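Plusura puts out cable-handling update for two-arm benches

10 August 2026

Plusura has released a new version of its Karaki planning software for small two-arm benches, and the headline change is one that users have been asking for since the first release. It can now cope with cables. Well, some cables.

The update went live this morning, with the download page falling over for a bit just after. It's back up now. Existing users can install over the top of the old version but will need to redo their camera calibration, and the old calibration files won't load. Keep a copy anyway.

Thin black leads have been a sore point for Karaki. The older planner treated anything on the table as a solid lump and drew a box round it. Fine for a block or a cup. Hopeless for a heap of wire, where the box ends up covering half the table and both arms refuse to go anywhere near it.

The new version drops the box. It looks for loops and loose ends separately, gives each a score for how sure it is, and plans a reach towards the best loose end it can find. If the score is too low the arm stays put and asks for another look from the wrist camera.

"Most of the work was in getting it to say 'I don't know'," said Precious Masilela, who leads the perception side at Plusura. "The old one would always pick something. It would pick a shadow. It picked a line in the wood grain once and went for it three times running."

Wood grain gets its own line in the release notes. So does blur. The wrist cameras on these benches are small and cheap, and when the arm moves quickly the picture smears, which used to throw up loops where there weren't any. Karaki now throws out wrist pictures taken above a set joint speed for the purposes of picking a target, though it still uses them to check the arm hasn't strayed.

The overhead view is used for the rough plan, the wrist views for the last stretch. Where the two disagree the wrist wins, but only when the arm is close in. Gareth Penrose, who wrote most of the planner, said getting the switch-over right had been the fiddly bit and that he wouldn't be suprised if it needed another go.

"If you hand over too early the arm hunts about," he said. "Too late and you're working from a view where its own elbow is in the way. There's a setting for it. People should change the setting."

There is also the matter of the arms' own wiring. Servo leads on this type of arm run outside the links and can hang in loops, black, same thickness as the stuff on the table. Earlier builds would sometimes mark the arm's own lead as a target. The fix is a mask built from the joint angles, with extra padding at the elbow and wrist where the slack tends to sit. The padding costs a bit of reach close to the arm. Users with tidier wiring can turn it down.

Speed is down slightly on older computers. Plusura gives a planning time of two seconds for a normal reach on its own test machine, up to 10 seconds if the planner has to call for a second look. No figures were given for anything slower.

What it doesn't do: untangle. The planner will choose an end and reach for it, and the second arm can be told to keep clear or to hold, but there is no step that works out which strand goes under which. Masilela said that was being worked on and would not give a date.

Nor does it tell one type of plug from another. A USB plug and a small round one are both just "end" as far as Karaki is concerned. That will annoy anyone hoping to sort a drawer of leads, and several people on the user forum have said so already, at some length.

Early reaction otherwise fairly warm. Nizar Zoubi, who has had the test build since May at Gedard, a small workshop in Prunov that does repair and refurb work, said the biggest difference was in how often the arms stopped for no reason.

"Before, you'd put a pile of leads down and it would just sit there with a red message," he said. "Now it has a go. It isn't always a good go."

He logged 19 bugs against the test build. All but two are marked as closed. The open ones are both to do with replay, where a saved run can load with the left and right wrist views swapped over. Penrose said to check the view labels before training on anything saved with the test build, and that a small patch will follow.

Replay is the other big addition, tucked at the bottom of the notes. Every run can now be saved with all the camera views and the joint angles on the same clock, then stepped through one picture at a time. Trilok Bhatt, who looks after the tooling, said he had pushed for it becuase bug reports kept turning up with nothing attached but a sentence.

Saved runs are big. There's an option to keep the overhead view only, and another to delete anything where neither arm moved.

Black leads on a wooden bench, overhead and wrist views:
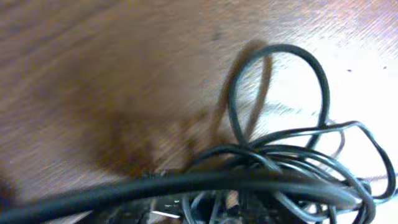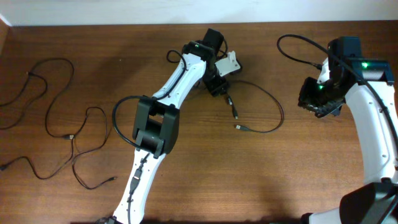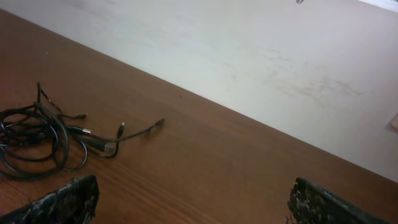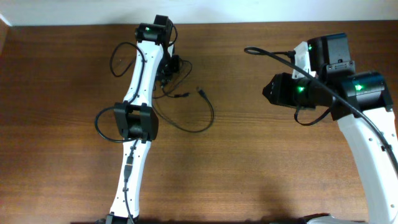 What users need to do

Install the update, then run calibration for the overhead camera first and the wrists after. Doing it the other way round gives an error which doesn't explain itself - a better message is on the list.

Check the elbow padding before the first run. The default is on the generous side.

Scripts which call the old box planner will still run, but print a warning. The box planner goes away in the next main release. Georges Hijazi, who handles support, said anyone relying on it should get in touch now and not the week it disappears.

Bug reports go through the forum as before. Attach the saved run.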